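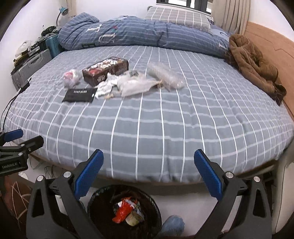

Unit 9: Earned runs and unearned runs

A run is earned when it scores without the help of an error or a passed ball. The scorer rebuilds the inning as if those plays had been made. When the rebuilt inning reaches three outs, all later runs are unearned for the starting pitcher.

ERA = 9 x earned runs / innings pitched

Enter a third of an inning as 1/3, never as .1.

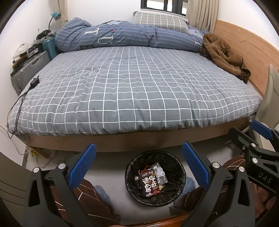

A relief pitcher gets no benefit from outs missed before he came in. Runners he inherits are charged to the pitcher who put them on base.

Exercise: the Pladska staff allowed 358 runs, 107 of them unearned, in 697 innings. Find the staff ERA to two decimals. Show the division. Hand in to N. Talebi by Monday.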